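Section 4: Setting Up the Tray and Building Your First Burger
Skarnwood Burger Night Kit – Set-Up Guide 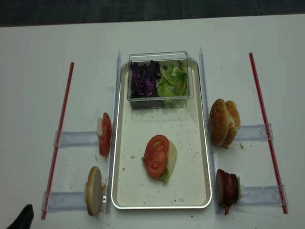

By now you have unpacked the kit, washed everything and found a table big enough for it. Now comes the fun part! This section takes you from a bare tray to a finished burger, and once you have built two or three you will hardly need the guide at all.

Read the steps through once before you start. Building goes quickly, and it's nicer to have the tomato sliced before you want it.

4.1 Before you begin

You will need:

The metal tray
Both clear side rails, with their brackets
The clear two-part salad container, or any small box with straight sides
Burger buns, one per person
Shredded purple cabbage
Lettuce leaves, washed and well dried
Round tomatoes, ripe but firm
Cheese slices, if you like them
Cooked patties, kept warm until step 10

NOTE: One 500 g bag of shredded cabbage is plenty for 11 burgers. If you are shredding your own, cut it as fine as you can manage. Thick strips push the top bun off.

4.2 Setting up the tray

1. Wipe the table and let it dry. The tray slides on a damp surface.

2. Set the tray down with a short end facing you. Leave a forearm's width of clear table on both sides, more if two people will be building together.

3. Place one rail along each long side, with the brackets pointing outward. Press gently along the full length until the rail sits straight.

4. Run a finger down each rail. If it rocks, lift it off, brush away any crumbs underneath and set it down again.

CAUTION: Keep the rails away from hot pans and oven doors. Clear plastic parts can warp, and a bent rail won't hold a bun upright.

4.3 Loading the ingredients

5. Fill the salad container with cabbage on one side and lettuce on the other. Pile the lettuce generously – it settles as you work. Stand the container at the far end of the tray, where you can reach it without leaning over the burger.

6. Split the buns and stand the halves on edge beside the rails. We like the bottom halves on the left and the tops on the right, and if you're left-handed you may want to swap them. Standing buns take up very little room, and the cut faces don't get squashed.

7. Slice the tomatoes across the middle so that you get full rounds. Blot each slice on both sides with a paper towel, then stand a slice or two on edge near the buns. Keep the rest on a plate.

NOTE: Very soft tomatoes will flop over. Cut them thicker, or lay them flat and don't worry about it.

TIP: A sesame bun can lean at an angle if it's too round to stand straight. Lean it with the seeded side outward and you'll lose fewer seeds.

4.4 Building

8. Lay a bottom bun in the near half of the tray, cut side up. If you're using a sauce, spread it now, right out to the crust. The Flallodora mustard relish in the recipe booklet is wonderful here.

9. Add a layer of lettuce. One folded leaf is better than three flat ones, and it keeps the bun from going soggy.

10. Add the patty, and the cheese if you're having it.

11. Put one round of tomato on top, centered. For a meatless burger, skip the patty and put the cheese straight on the lettuce with the tomato over it. It's a terrific lunch, especially with a good sharp cheese.

12. Finish with a loose pinch of cabbage and the top bun. Press down once with a flat palm, lift it out and serve right away.

CAUTION: Use tongs or a spatula for hot patties. The rim of a metal tray can get warm if several patties are set down on it in a row.

4.5 Changing the order

The order above is a starting point, so do play with it! Some cooks like the cabbage right at the bottom for crunch. The Szczepańska variation, on page 23 of the recipe booklet, puts pickled cabbage under the patty and leaves out the tomato completely. The Londolen variation uses two slices of tomato with lettuce between them, and it needs a wide bun and a big napkin.

4.6 Between burgers

Crumbs will collect on the tray and the table. A few do no harm, but sweep them up with a dry pastry brush after every third or fourth burger, and check along the foot of each rail while you're there. Top up the salad container before it runs empty.

Put cut tomato, lettuce and cabbage back in the fridge if you're taking a long break. For cleaning and storage, go on to Section 5.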